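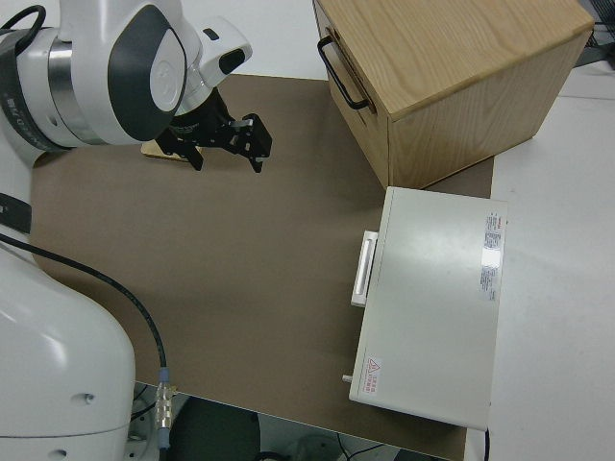 The case against the fully stocked countertop

Kitchen advice tends to treat storage as a question of volume. Measure the cabinets, list the contents, buy whatever holds the overflow. My view is that a small kitchen runs out of reach long before it runs out of volume, and that most counter accessories are chosen against the wrong measurement.

By reach I mean the path a hand takes from a resting position to an object and back. A plate in a vertical rack has a short path if the hand can come in from above or from the front. Put a tall object in front of the rack and the same plate now requires a detour over the top. The rack holds as many plates as it did before. It is a worse rack.

I worked this out at the Flolanton apartment, where the kitchen has one long table against a wall and very little else. For 18 months I kept everything on it that I used daily. I then moved objects one at a time and noted which positions survived a week without being undone by whoever cooked. The results were duller than I had hoped, but they were consistent.

The toaster oven goes at one end. It is the only item with a door that needs a clear area in front of it, and any object placed inside that area will be moved every time the oven is used. People accept this far too easily. If a mug has to be picked up and set down somewhere else before bread can go in, the mug is stored in the wrong place. Allow at least 15 inches in front of the oven and treat it as part of the appliance. Clearance at the back and sides is a separate matter and should come from the manual.

The dish rack goes at the other end, with its open side toward the person standing at the table. This leaves the middle, and the middle is where I disagree with most published layouts. They leave it for a fruit bowl or a plant. I would leave it for work, with one exception, the mug tree, and that exception is disputed below.

Surface covering deserves more attention than it gets. A bare tabletop shows scratches and carries noise. A single large covering with a matte finish solves both and does one more useful thing, which is to mark the boundary of the working area. Small individual mats, one per appliance, do the opposite. They drift, their edges collect crumbs, and each one becomes a claim to territory. I used a set of the Brultaline ones for 39 days and do not recommend them. Color matters less, although a mid brown hides more than black or white does.

Power should stay behind the appliances. A power strip on the surface at the back is acceptable if nothing is stored on top of it and no plug has to be reached across a hot oven. A strip in front is never acceptable.

Lidded boxes are the item I changed my mind about. I used to regard them as a way of hiding things that should have been thrown out. A lidded box with a proper handle at the near edge of the table is different, provided it contains one category only. Bread is a good category. Miscellaneous is a bad one. The box also should not have anything standing on its lid, a rule I have broken and regretted.

With these rules applied, the table has the white toaster oven on the left and the dish rack over to the right, a light wooden box in the near corner, and the mug tree in the center on its square base.
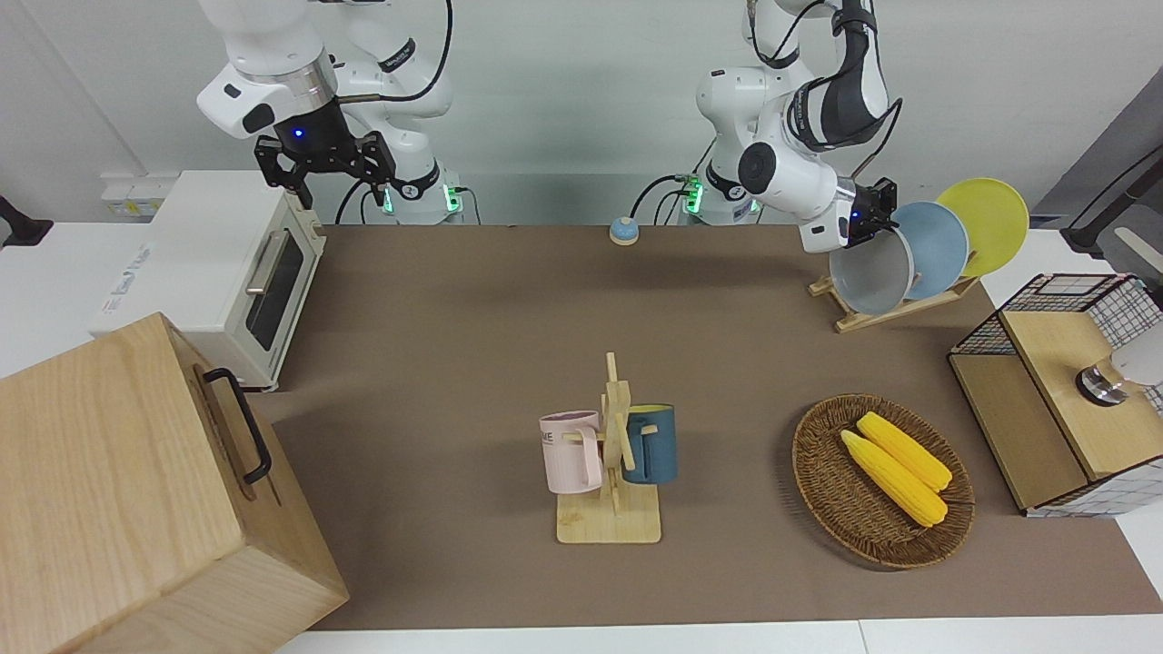 Ngọc Lương thinks the mug tree should go altogether, on the grounds that a mug hanging from a peg has to be lifted outward before it comes free, and the outward motion needs clear space on every side of the post. By that reckoning the tree occupies a circle much larger than its base, and the same mugs on a shelf would need a strip of wall. Hooks under a cabinet would do better still.

I accept the geometry. The circle is real, and I had been measuring the base. My answer is that the space is shared. A cutting board can be used inside that circle while the mugs are hanging, whereas nothing can be used inside the footprint of a shelf. Hooks require a cabinet above the table, and there are kitchens with only a plain wall. The tree can also be picked up and moved to the end of the table for the 7 or so times a year when dough needs the full length – something a shelf does not permit.

Where I would concede is on loading. A tree with a mug on every peg is slow to use, and the upper mugs get all the wear. Leave a peg or two free on the side facing the cook. If the household owns more mugs than that allows, the excess belongs in a cupboard.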